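Pipette calibration: what changes for users in December

The Citside stores group has finished revising the procedure for checking and servicing piston pipettes. The new version applies to all teaching and research laboratories on the Citside and Roltthorpe sites, and replaces the two separate local procedures that have been in use until now. This item sets out the main changes. The full text is in the quality folder and should be read before the first check is carried out under the new scheme.

Interval

The two sites used to work to different intervals. Citside sent every pipette out once a year whatever its use, and Roltthorpe relied on a short in-house check with outside servicing only on failure. Neither worked well. Under the annual scheme, pipettes that had drifted in the spring could stay in service until the following winter. Under the other, a number of instruments had no traceable certificate at all, and this was raised at the last internal audit.

From December, each pipette will have a full gravimetric calibration once a year and an in-house check at the six-month point. Instruments used for standards preparation or for any reported result will be checked every three months. The group leader decides which instruments fall into this class and tells Shagufta Ansari, who keeps the register.

In-house check

The check is done by weighing. Ten deliveries of purified water are made at the nominal volume and ten at the lowest volume in the working range, with the mass recorded after each one. The balance must have a current certificate and a resolution suited to the volume. For pipettes of 20 microlitres and below, use the five-place balance in the Sampaio room, fitted with the evaporation trap. The four-place balances are not good enough at these volumes and results obtained on them will be rejected.

Water, tips and pipette should stand in the weighing room for at least two hours before the check. Record the water temperature and the air pressure at the start and again at the end. The worksheet converts mass to volume using the Z factor for those conditions, so the figures must be entered as read and not rounded to the nearest degree. A good part of the scatter in last year's Roltthorpe data came from water brought straight from a cold store.

Pre-wet each tip before the first weighing. Hold the pipette upright when drawing up, with the tip just below the surface, and wait one second before withdrawing. Deliver against the wall of the weighing vessel. Change the tip when moving from one volume to the other.

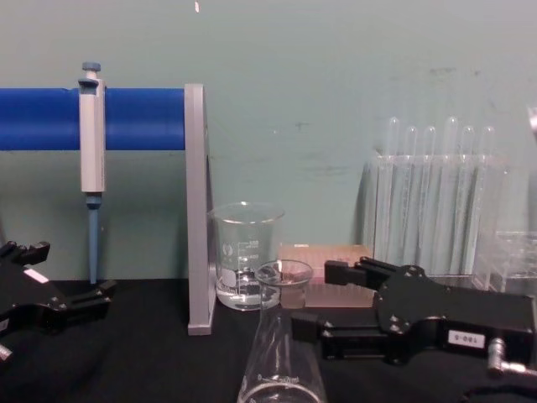
Limits for systematic and random error are given in table 2 of the procedure. They are the maker's limits for new instruments, doubled for instruments in routine use. Henrique Nogueira asked during the consultation whether the limits could be relaxed further for teaching laboratories. The group considered this and decided against it. Two sets of limits would mean two sets of labels, and pipettes do move between rooms.

A pipette that fails may be cleaned and checked once more. Cleaning means removing the tip cone, wiping the piston, looking at the seal for wear and applying a thin film of the grease supplied with the instrument. If it fails again it goes out for service. Adjusting the calibration screw in the laboratory is no longer allowed. Some users have been in the habit of making small adjustments to bring a reading within limits, and these were not always written down.

Results of the trial

The procedure was tried over the summer on 51 pipettes from both sites. Of these, 16 failed the first check. Most of the failures were at the low end of the range, and worn seals were the most common cause. Tiago Cunha has put the results by model and volume in the quality folder. Groups planning to buy new instruments may find the table useful, although for several models the number tested is too small to support a firm comparison.

Labels and records

Each pipette will carry a label showing its register number, the date of the last check and the date of the next. The old coloured dots should be removed. Records will be kept in Jimix, which replaces the paper cards. Existing cards must be kept until the instrument is withdrawn. Sofia Godinho will enter the back data for Citside. Roltthorpe groups are asked to enter their own – a template is available and the import takes a few minutes per instrument.

A pipette without a valid label must not be used for reported work. It may be used for rough dispensing if it is marked as uncalibrated.

Sending instruments out

Pipettes going for service must be decontaminated first and sent with a signed declaration. Items without a declaration will be returned to the group. Collection from both sites will be once a month, and turnaround is normally ten working days. Please do not send all the pipettes of one volume at the same time.

Training

Conceição Mota will run practical sessions on the weighing method in the Sampaio room at 10 am and 2 pm. Places are limited by the size of the room. Staff who already carry out checks should attend one session before December, and new starters will be added as part of their induction. Bookings go through the stores desk, as do questions about the register.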